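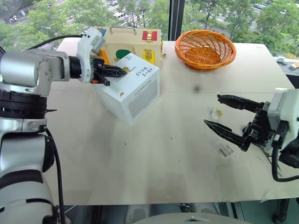 Abimbola Ogbonna wrote:
Latch boards should be stored upright, with the handle on top. Stacking them flat is not acceptable under the Urquhart lending rules.

Skolilport_Toys wrote:
Respectfully, I disagree. Our library holds 47 wooden boxes with latches, and flat storage has caused no damage. Small parts go in a wicker basket beside them.

Ehsan Vahidi wrote:
Open baskets are unsuitable for small parts -- a closed box with a handwritten label is preferable.

Skolilport_Toys wrote:
Noted. We will label the boxes by Friday. The baskets will remain in use.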